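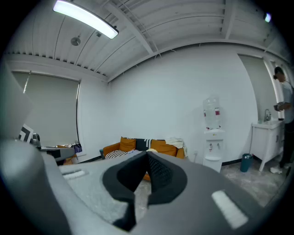

From: Maiara Furtado
To: Plernura residents list
Date: Sep 16, 2020
Subject: Re: Plavley water softeners, bulk offer

Ivone, thanks for typing all that up. I've left your message in below because I want to answer bits of it, and I know not everyone got the first one.

Ivone Amaral wrote:
> Hi all,
> I went to the Plavley talk at the Paiva Street hall and came away
> pretty impressed. They say our water is hard enough to take years
> off a hot water system, and that a household our size wastes a
> fortune on soap and descaler. If enough of us sign up together the
> price drops from $2,000 to $1,498 a unit, installed. The rep did a
> test with drops in a little tube and ours went bright pink
> straight away. He also said towels and clothes come out softer and
> last longer, and that you use half the detergent.
> They need names by the end of the month. I'm leaning yes. Has
> anyone got one already?
> Ivone

I haven't got one, but my sister does. Hers is a different brand and she lives two hours inland where the kettle looks like the inside of a cave. She likes it. I would too if I lived there. My own kettle gets a bit of white at the bottom and I do it with vinegar when I remember, perhaps twice a year.

About the pink test. A drop test only tells you something if you count the drops until the colour changes back. Going pink at the start is what it does with any water that has some calcium in it, and that's nearly all tap water. Did he keep adding drops and write down how many? If he stopped at pink, he showed you that the kit works.

The water supplier has to test hardness and they'll tell you the result if you ring up. I did. I was on hold for ages, but the woman was helpful and read me the latest figure for our zone, which was 162 milligrams per litre. She called that "moderately hard, on the way to hard". I asked if they recommend a softener at that level and she said they don't recommend for or against, it's up to the household. So it isn't soft, fair enough, but I can't square it with what the rep said about our hot water systems dropping dead. Ours is fourteen years old and the plumber who looked at it in February told me the anode was the thing to worry about.

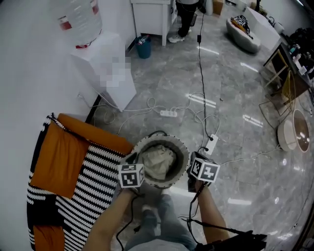

Then the detergent. Half the detergent compared with what? Most people I know pour in far more than the packet says, me included. I cut mine down to the line on the scoop last year and the washing came out the same. I'd want to see their number for someone already using the proper amount. And I've had stiff towels on the line all my life and soft ones out of the dryer, from the same tap.

What bothers me more is what wasn't in your summary, and I'd like to know if it just didn't come up:

Salt. These things need bags of it and somebody has to lug them. What does a year's worth cost?

Waste water. They flush themselves out every so often and it goes down the drain. How many litres a time? Some of us are on tanks half the year and on septic too, and I'm not keen on sending brine into mine.

The garden. Softened water has sodium in it. My sister's installer put in a separate outside tap and charged her for it. Is that part of "installed"?

Servicing. I found a Plavley price list on the Flostovari site (they seem to be the ones who do the fitting) and the same size of unit, with a five-year service plan, came to $3,777. That's a long way from $1,498. It may be that the plan is optional, but the warranty wording says it's void without "approved annual maintenance", and I couldn't find anyone approved apart from Flostovari. I've emailed them to ask. No answer so far.

Also, who ever pays the $2,000? I couldn't find it at that price anywhere except on their own flyer.

I'm not saying don't buy one. If your skin is bad or your shower screen drives you up the wall, it might be worth it to you. I'd just like the drop count, the salt cost and the warranty terms in writing before my name goes on a list, and I'd suggest we don't hand over a deposit to "hold" the price either. A discount that runs out at the end of one month has a way of coming back the next.

Ivone, could you forward me the rep's email? I'll send him the questions and post whatever he says here, in full.

Maiara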